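The Desk That Was Supposed to Stay Empty

Sometime in the last few years the clear desk became a moral position. Furniture companies sell it, office consultants charge for it, and Geststead, which makes storage for people who already own storage, has put out a 40-page booklet on how to achieve it by Wednesday.

I read the booklet twice. Its argument is that anything left on a work surface steals attention, and that each object should be made to earn its place. The evidence for this is a survey of Geststead customers, who had bought Geststead boxes and reported feeling calmer. I would hope so, at those prices.

The Raswood offices, where I spent most of October at a borrowed table, tried the full program. Drawers were labeled. Mugs went to a shelf. A notice by the door asked everyone to leave their surface bare at the end of the day - bare was underlined - and for nine days people did. Then things started coming back, one at a time, the way they do at home.
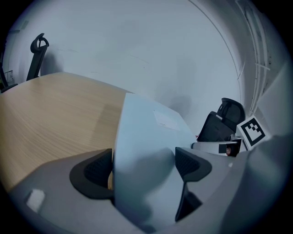 Light-blue on honey-brown: a table at Raswood, with a slip of paper and the office chairs behind.

Paper is where these systems come apart. A box can be given a shelf and a chair can be pushed in, but a small sheet with a few marks on it belongs to no category. It might be a phone number. It might be a lunch order from last spring. The booklet says to deal with each sheet once, on the spot, and then moves briskly along to cable trays.

Skukidano, a rival outfit, has a softer line. It allows two "resting objects" per person and sells a tray to rest them on. I tried this for a week and ended up with the tray, the two objects and a pile next to the tray. Jalali's version costs $800 with a consultation included, and I did not try it.

I'm not against tidying. A wiped table with a good wood grain is a pleasant thing to sit down at in the morning, and I worked better at mine when I could find the stapler. What I doubt is the sales pitch, which takes an ordinary chore and turns it into a cure for being tired. Most of the people I shared the room with were tired from the work. They put the mugs back on the tables by the second week, and the notice is still up by the door.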